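Betow: guia de aldeias em ficheiros de texto

LEIA-ME

Olá! Se chegou aqui à procura de hotéis com piscina, enganou-se na porta (mas fique, se quiser). Isto é uma coleção de fichas sobre aldeias e lugares pequenos, daqueles que nos guias impressos levam duas linhas ou nem isso. Comecei a juntá-las para uso próprio, num caderno, e o caderno ficou impossível de ler. Passei tudo para ficheiros, a Araba Ankrah convenceu-me a publicá-los, e cá estamos.

O que há cá dentro

Neste momento são 306 fichas, uma por lugar, mais uma tabela com 2683 linhas de pontos de interesse: capelas, fontes, tabernas, miradouros, paragens de autocarro, lavadouros. As paragens foram as que deram mais trabalho e são as que mais me agradecem por correio, vá-se lá perceber!

Cada ficha tem os mesmos campos:

nome: o nome que se usa na terra, com acentos e tudo
outros_nomes: formas antigas, alcunhas, a grafia que vem nos mapas
acesso: como se chega, a pé, de carro ou de autocarro
comer: onde se come, e em que meses
dormir: quase sempre vazio, desculpem
ver: o que eu iria ver se tivesse uma tarde
notas: tudo o que não coube nos outros campos

O campo notas é o meu preferido e também o mais desarrumado. Há lá horas de missa, o café que só abre depois das 16h, uma discussão inteira sobre a origem do nome de uma fonte. Se for processar isto com um programa, conte com parágrafos de tamanhos muito diferentes e com um ou outro travessão onde devia estar uma vírgula.

Sobre os caminhos

O campo acesso distingue estrada, caminho de gravilha, caminho de terra e trilho. Só marquei gravilha quando o piso é mesmo de pedra solta, porque de carro baixo e de bicicleta a diferença sente-se bem. As bermas aparecem à parte, em acesso_berma, com os valores erva, muro, vala ou nenhuma. O Abdul-Rahman Aidoo, que anda nisto de bicicleta carregada, pediu-me esse campo durante meses e tinha toda a razão.
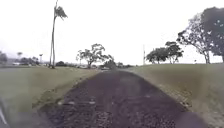 Como usar

Os ficheiros estão em UTF-8 e a tabela vem separada por ponto e vírgula (abre bem em qualquer folha de cálculo, desde que escolha o separador à mão). A ligação entre a tabela e as fichas faz-se pela coluna id_lugar. Não use o nome para isso! Há três Fontainhas e já me enganei com elas mais do que uma vez.

Se só quiser ler, a pasta leitura tem uma versão corrida, por ordem alfabética, que dá para imprimir. A Ewurabena Laryea fez também um índice por tipo de comida, e eu uso-o mais do que devia.

De onde vem a informação

Visitas minhas e da Abrehet Bogale, conversas à mesa, folhetos das juntas, placas nas igrejas. Quando uma data vem de uma placa, pus "placa" em fonte_data; quando me foi contada, pus "ouvido". As segundas são mais bonitas e menos seguras.

O que falta e o que está mal

Os horários envelhecem depressa, confirme sempre por telefone. Faltam 128 coordenadas na tabela, quase todas de fontes e lavadouros. O interior está mais bem servido do que a costa, por gosto meu. E as fichas feitas em janeiro têm um ar mais triste, com tudo fechado e a chover; ando a revê-las devagarinho.

Licença e correções

Pode copiar, traduzir e imprimir, com indicação da origem. Para correções, abra um pedido com o id_lugar no título e diga quando lá esteve. A Comfort Kpodo trata dos pedidos sobre nomes e grafias, eu trato do resto, normalmente à noite, depois do jantar.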